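Search forums Advanced search Go

Dividing rhubarb in fall or wait til March?

prynne_gardens wrote:
So I finally have the keys to my plot at Clondby and there's this monster rhubarb crown in the corner that came with it. I want to split it. My neighbor Anahera Tomoana swears by doing it in fall, right after the leaves die back, but my book says early spring only. Who's right?? 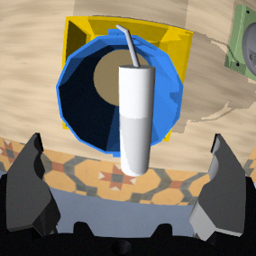

The ground is heavy clay, if that matters, and it sits pretty wet through the winter. I could get four pieces out of it, I think.

mudboots4 wrote:
Spring, every time. I split mine in fall once on clay and lost the lot to rot. Wait til March, when you see the buds start to swell.

oldPryor wrote:
Gotta disagree with mudboots. I've done fall splits over in Pryor for years and they come up fine! Mix in compost, keep the buds right at soil level, and don't bury them.

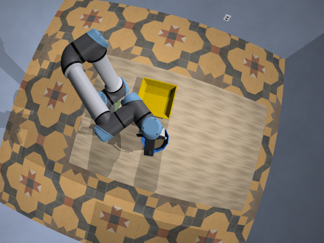
And don't pull any stalks the first year. I know it's tempting (I caved once and the plant sulked for two summers).

mudboots4 wrote:
You're on sand though, aren't you? Big difference.

oldPryor wrote:
Sandy loam, ok, fair. I'd still do it.

prynne_gardens wrote:
Ha, ok. Maybe I'll split off one piece now and leave the rest til spring. Will report back!

We use cookies to improve your visit. Accept Manage settings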